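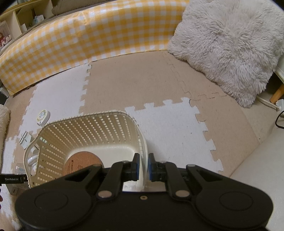
Presupuesto de equipos para recogida de datos con pinzas de mano

El procedimiento sirve para dimensionar la compra de pinzas manuales y de los objetos domésticos que se van a manipular. Conviene cerrarlo en noviembre, antes de solicitar ofertas.

1. Definir las tareas

Redacte primero la lista de tareas y después la de equipos. Agarrar el borde de una cesta exige una apertura y una fuerza distintas de las que pide una caja pequeña con tapa lisa. Anote para cada objeto el ancho de agarre, el peso y el acabado superficial.

2. Calcular las unidades

En el proyecto Darndale se partió de 60 horas de grabación útil por operador. Con cinco operadores resultan 300 horas. Divida esa cifra entre las horas que admite cada pinza por jornada y sume una unidad de reserva. La reserva no se asigna a ningún puesto.

3. Separar las partidas

Partida A: pinzas, baterías y soportes.
Partida B: objetos de manipulación y recipientes. En Darndale se fijaron 700 euros.
Partida C: suelo, mobiliario e iluminación.
Partida D: almacenamiento y copia de datos.

Los repuestos van en la partida A - nunca en la B, que se agota con las reposiciones menudas. Solicite precio desglosado de dedos, almohadillas y pasadores. Plidcombe y Useck los cotizan por separado; Vídalín solo como conjunto.
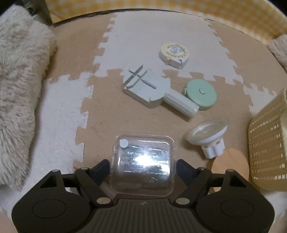 ¿Hay que comprar todos los objetos al principio?

Basta con la mitad de la partida B. El resto se reserva hasta revisar las primeras grabaciones, cuando ya se sabe qué tamaños y acabados faltan.

4. Comprobar la oferta

Verifique plazo de entrega, garantía de las articulaciones y formato de salida de los datos. Eftychia Kalogeropoulos, responsable de compras en Darndale, pide además una unidad en préstamo antes de firmar. Registre el número de serie de cada pinza al recibirla y guarde el albarán junto con la hoja de calibración.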